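Section 4: Soaking and Sprouting in Your Koreck Jar

This is the fun part! Once the jar and lid are washed (see Section 3), you can have crunchy homegrown sprouts on your sandwich in a few days.

1. Pick over your seeds or beans and take out any stones or broken pieces.
2. Rinse under cool running water until it runs clear.
3. Tip them into a wide bowl, cover with plenty of cool water and leave overnight.

Note: Big beans swell a lot, so go easy on your first batch.

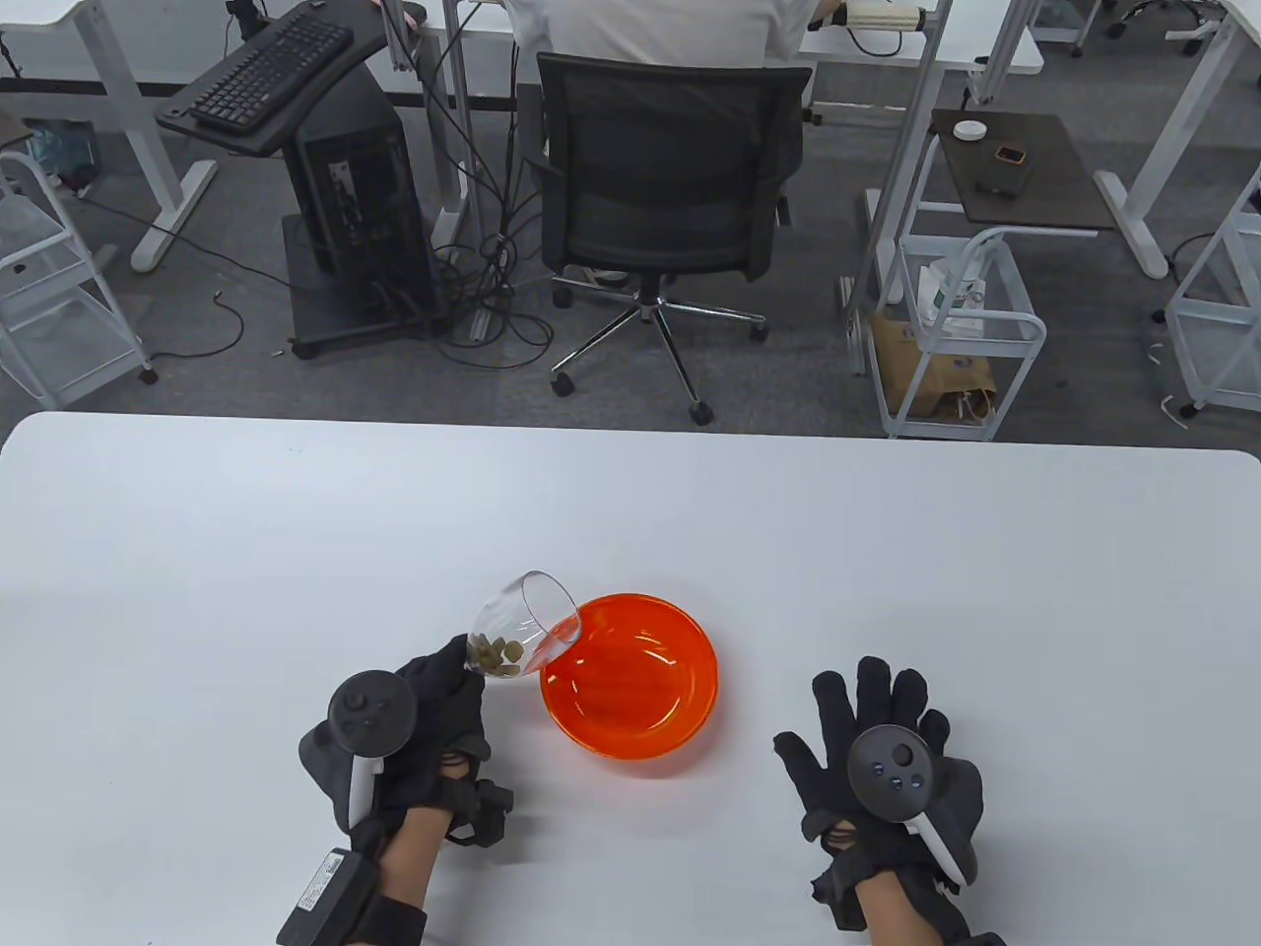 A glass and a shallow orange bowl.

4. Drain, move everything to the jar and screw on the mesh lid.
5. Set the jar upside down on the stand, out of direct sun.
6. Rinse and drain every morning and evening. Mung beans love this!

CAUTION: Never sprout kidney beans for eating raw. Throw away any batch that smells sour or feels slimy.

Tip: Fill no more than a quarter of the jar. Abdul-Rahman Gyamfi, who tests our jars, starts his lentils on Tuesday and has a full jar by the weekend.

Replacement mesh lids are part no. 185. For cleaning the stand, go to page 14.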